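3.2 Packaging left in the home 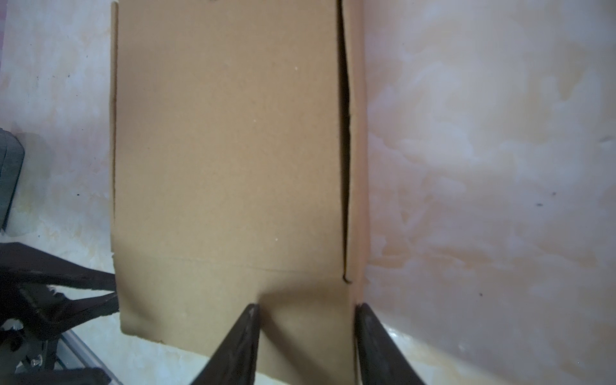

Figure 4. Plain corrugated carton on a marbled floor.

Households in the Skurkville study kept a shipping box for eight days on average before it was flattened or thrown out. Storage space explained little of this. Most people said they were holding the box in case of a return, and then forgot it. Of the 774 boxes logged in November, 300 had no printing on any side. The carton in Figure 4 belongs to this group: it carries no visible text or labels, and a narrow dark slit separates the main panel from a strip of flap on the right. We coded gaps of this kind as "partly open" - a category added by Bajpai after the first round of coding. Creases were noted but not scored. Printed boxes, mainly from Arnero and Zosedent, are treated in Section 4.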